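Filed under: Community > Volunteering > Skilled & Remote

Notes on how the Fendia volunteer scheduling works, as several people asked after the September intake. Thread, numbered as I go.

1/ Fendia is the phone-line program run out of the Zusholm office. Volunteers take calls from older residents who need help with forms: housing, heating, bus passes. No legal advice is given.

2/ Shifts are 3 hours. You claim them in the roster tool, and a claim is not final until the shift lead confirms it. Unconfirmed claims drop off after 72 hours and the slot reopens.

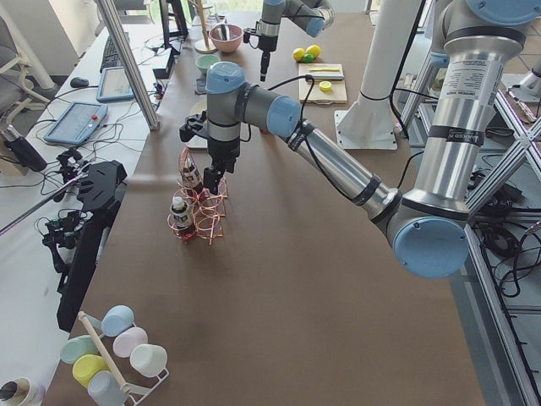
3/ Training

Two modules online, one in person. The in-person module covers call logging and the referral list. You can't be rostered on a live line until all three show as complete on your profile. "Pending" does not count as complete.

4/ Background checks are handled through Dunstan, the regional office. Apply with the name on your ID, not the name you use on the roster. Mismatches are the most common cause of delay. A mismatch puts you back at the end of the queue.

5/ Capacity. We had 256 active volunteers at the last count and around 3200 calls over the quarter. Evening slots fill first. Mornings are the gap, mainly the first shift after a public holiday.
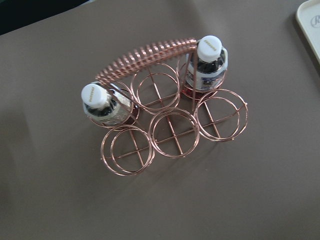 The roster tool shows that gap badly. It colors a shift green once one person is confirmed, even if the line needs two. Open the shift and read the staffing number before you decide it's covered.

6/ Swaps. Both people have to submit the swap form. If only one does, the original name stands, and that person is marked absent if they don't log in. A message in the group chat is not a swap.

7/ Expenses. Travel to the in-person module is refunded. Home phone and internet costs are not. Submit receipts through the Cirkotero portal and pick "program travel" as the cost type. "General travel" goes to another team and will be sent back.

8/ Employer groups can apply as a block, but each person still trains and is checked individually. Block applications get one contact address, so choose one that somebody reads.
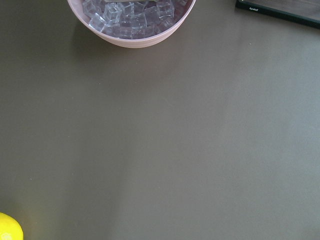
Reply from a Dunstan volunteer: on 4/, the check also stalls if your proof of address is a phone bill. Mine was returned twice. A bank letter went through.

9/ Correct, phone bills came off the accepted list. The help page still shows the old version. I've asked for it to be updated.

10/ Next intake form opens once the morning leads are in place. Current volunteers don't need to reapply.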